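Grumbridge Community Orchard and Seed Library
Progress report to the Lappalainen Fund, second half of the grant

Hello again, and thanks for being patient with me. I know this was supposed to reach you before the holidays, but we had a burst pipe in the packing room and I spent most of that week drying out envelopes on my kitchen radiators (my kitchen smelled like beet seed for days, which I can't recommend).

So, where are we? The short version is that the seed library is open, people are using it, and the orchard is a bit behind. We've sent out 3441 packets so far, mostly beans, peas and lettuce, with a surprising run on parsnips after one of our Tuesday evening talks. I had parsnips down as the thing we'd be stuck with forever. We ran out in two weeks!

Returns are slower. The idea, as you'll remember from the application, is that borrowers save some seed at the end of the season and bring it back to us. We've had nearly 400 packets returned, and a fair number of those were squash, which I've had to turn down because they cross with everything in the neighborhood. I should have made that clearer on the borrowing slip. The new slip says it in big letters at the top.

The Omton branch opened in the old ticket office in the fall. It's tiny and the heater is hopeless, but people wander in off the street in a way they never did at the main site, and they stay to chat. I'd like to keep it going past the end of the grant if the rent stays where it is.
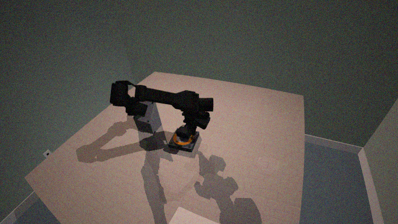

ORCHARD AND TREES

We planned to plant 100 trees and we're at a little over half of that. The ground at the lower end turned out to be much wetter than the survey suggested, and I didn't want to put young apples and plums into a bog and then write to you next year about dead apples and plums. We've dug one long drain along the hedge and it's helping. The rest of the trees are heeled in at the top of the field and look fine to me, with good buds on the pears especially.

The Eltent variety, the local cooking apple I went on about at such length in my last report, has taken well. We grafted six and all of them are alive. I check on them more than I need to.

MONEY

Spending is on track except for two things. The drain wasn't in the budget, so I moved money over from signs to cover it, as we agreed on the phone. Postage has also gone up, and we've sent a lot more by mail than I expected. I've stopped using the padded envelopes for anything smaller than a broad bean, and that has brought the cost down quite a bit. The full sheet is attached, with receipts in the same order as the lines.

WHAT'S NEXT

Germination tests start in January, on damp paper towels in the warm cupboard, same as last year. Any batch that does badly gets pulled off the shelves. After that it's pruning, then the rest of the planting as soon as the lower end is firm enough to walk on without losing a boot.

One question for you: would the fund mind if we used what's left of the printing money for a second run of the seed-saving booklet? The first run is all gone and I'm still getting asked for it. If a yes or no could reach me before we place the spring order, that would be a big help.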